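Robot Cell Good Practice – Handout 4, Small-Part Handling
Notes by Ye-rin Pyo, revised 3/14/18

Small parts are where cell rules get interesting! A big casting forgives a sloppy setup. A gear and a pin don't, and most of what we covered last week (speed limits, stop buttons, who holds the key) needs a second layer once the part is smaller than your fingertip. Read this before you book time on the bench.

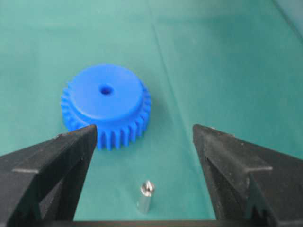
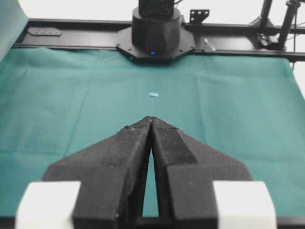
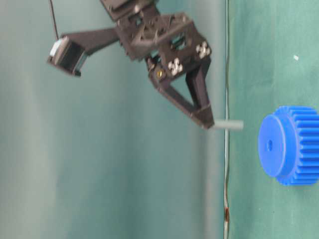

Sun-ja Noh read the first draft and asked why the cloth gets no rule of its own, when a crease can tip a pin just as surely as a bad grasp can. Fair point, and I love that she caught it! Rule 3 is hers.

## Bench rules

1. **Clear the surface.** Only the parts in your task sheet stay on the cloth. Tools go back on the tray.
2. **Check the fingers.** Scuffs are fine. A chipped or loose tip is a stop – write it in the log and swap the pair.
3. **Smooth the cloth** where parts will stand. Small folds elsewhere can stay.
4. **Trace every cable by hand** with the arm powered down. Move it slowly to both ends of its reach and look for snags.
5. **First run at 30 mm/s.** Go up only after three clean cycles, and never past 300 mm/s with a person at the bench.
6. **Hands out before enable.** Say "clear" out loud, wait for your partner to say it back, then press.

## Two arms, one table

If a second arm shares your table, treat it as live whenever it has power, even if your program never calls it. A status light tells you something about the controller. It does not tell you the arm will stay put.

## Logging

Write down the task, finger set, speed and every stop, including the silly ones. The Retamal log has 2865 entries so far, and the short notes on dropped pins are a joy to read – you can watch people get better at it.

For next time: bring one rule you would change, with your reason in two or three sentences. Dae-han Ban has the spare log sheets.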